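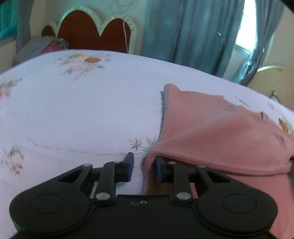
Abb. 4.1: Altrosa Kleidungsstück auf geblümtem Bettlaken.

Kapitel 4
Textilien im Haushalt: Fasern, Pflege, Kosten

Worum es geht: Woraus bestehen Stoffe, was vertragen sie, was kostet die Pflege im Jahr. Vorwissen aus Kapitel 3 (Wasserhärte, Tenside) wird gebraucht - notfalls kurz nachlesen.

4.1 Einstieg

Pflanzliche Fasern zuerst. Baumwolle, Leinen. Saugfähig, kochfest je nach Färbung, knittern leicht. Tierische Fasern: Wolle, Seide. Eiweiß, also empfindlich gegen Lauge und Hitze. Dann die Chemiefasern, von Viskose bis Polyester. Trocknen meist schnell, laden sich aber auf. Mischgewebe richten sich immer nach der empfindlichsten Faser, das wird in Prüfungen gern vergesen.

Fallbeispiel Wäscherei Cowie, Standort Butbridge. Der Betrieb nimmt im Januar 2698 Teile an, davon 2199 aus Baumwolle. Fast 70 Reklamationen, 17 davon wegen eingelaufener Wolle. Betriebsleiter Donnie Innes lässt seitdem jedes Etikett vor dem Sortieren lesen - kostet Zeit, spart Ersatz.

Aufgaben zum Einstieg
1. Anteil der Baumwolle in Prozent berechnen.
2. Drei Pflegesymbole von zu Hause abzeichnen und und erklären.
3. Warum filzt Wolle, Leinen aber nicht? Stichworte genügen.

Weiter mit 4.2, Aufbau der Baumwollfaser.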